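The Clear Desk Is Overrated

Opinion

By Martim Loureiro

Every September the same advice comes back around. Clear your desk. Take everything off it, wipe it down, and put back only what you need today. Then buy a set of little drawers for the rest.

I have tried this at least three times, and I remain unconvinced. The first day is lovely. By the second I'm up and down looking for scissors. By the end of the week the scissors live on the desk again, along with two pens, a roll of tape and a letter from the dentist, and the drawers hold things I never wanted in the first place.

Gavirley, the home goods shop near me, sells a whole wall of organizers. My neighbor Thu Lý bought one with 15 compartments and spent an evening filling it. When I asked what was in the bottom row, she had to open every drawer to tell me. Screws, mostly. A key to something.
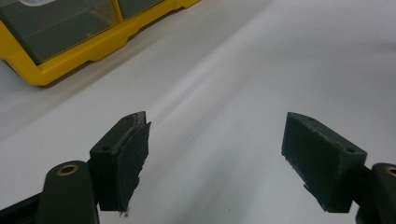

HILLSKA, 2024-09-27

I'll give the clear drawers this much: they beat the solid kind. A yellow organizer with see-through fronts, sitting at a distance on a white table, at least has a chance of being used. You might spot the batteries before you go out and buy more. But people talk as if the drawers did the sorting, and they don't. Somebody has to decide where a stray fuse goes, and that somebody gets tired around dinnertime.

Then there's the table itself. White tops photograph well, and I understand why people want them. I had one for years. I spent more time wiping it than working at it, and every coffee ring felt like a personal failing. The brown desk I have now is probably dirtier. I couldn't tell you, and my mood is better for it.

What bothers me most is the promise attached to all this. A bare surface is supposed to make you think more clearly. Maybe it does for some people. When I sit down at one, I mostly wonder where I put my notes. The messiest person I ever worked for could find a receipt in seconds, and I once waited up to an hour while a very tidy man looked for a stapler.

So keep the organizer if you like it. Put the small stuff in there, the screws and the rubber bands. Leave the scissors where your hand goes looking for them, and leave my desk alone.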